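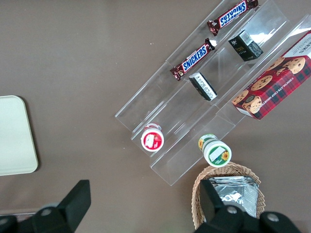 Starthorpe, Jun 7, 2024

Section 4. Setting up the counter display and price list

Read this section after the Lutelus register has been unpacked and plugged in. You will need the printed item sheet, a dry cloth and the shelf labels from the accessory bag.

4.1 Placing the display stand

1. Wipe the counter and let it dry.
2. Set the stand at least a hand's width from the register drawer. The drawer must open all the way.
3. Put candy bars and other small wrapped items in the stand. Keep one product to a row where you can.
4. Fix a shelf label to the front of each row.

Note: Labels can be moved once. After that the glue is weak and a new label should be used.

Caution: Do not clean clear plastic stands with alcohol or window spray. Use water and mild soap.

4.2 Entering items

1. Turn the key to SET and press MENU.
2. Choose Items, then New.
3. Type the item number from the sheet. Packaged snacks start at 215 and chilled food starts at 271.
4. Type the price and press ENTER twice. One short beep means the item is saved.
5. Repeat for each line on the sheet.

If the screen shows code 46, the number is already in use. Press CLEAR and pick another.

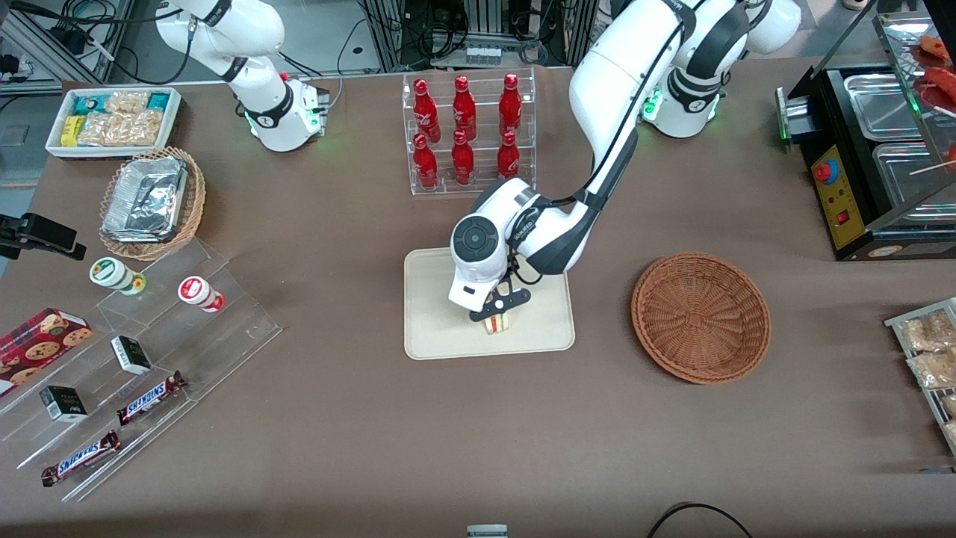 4.3 Chilled food and tax groups

Sandwiches and other chilled items need a tax group before they can be sold. The register will refuse the sale if the group is blank.

1. Open the item and scroll to Tax.
2. Choose A, B or C. Ask your local tax office which rates apply.
3. Press ENTER, then turn the key back to RUN.

Caution: Never switch off the register with the key at SET. Unsaved prices will be lost.

4.4 Test sale

Ring up one item from each tax group, print the receipt and check it against the sheet. Void the sale with code 718. Registers bought through Restberg print the void on a separate slip, so keep both pieces with the day's paperwork. For paper roll changes, go to Section 5.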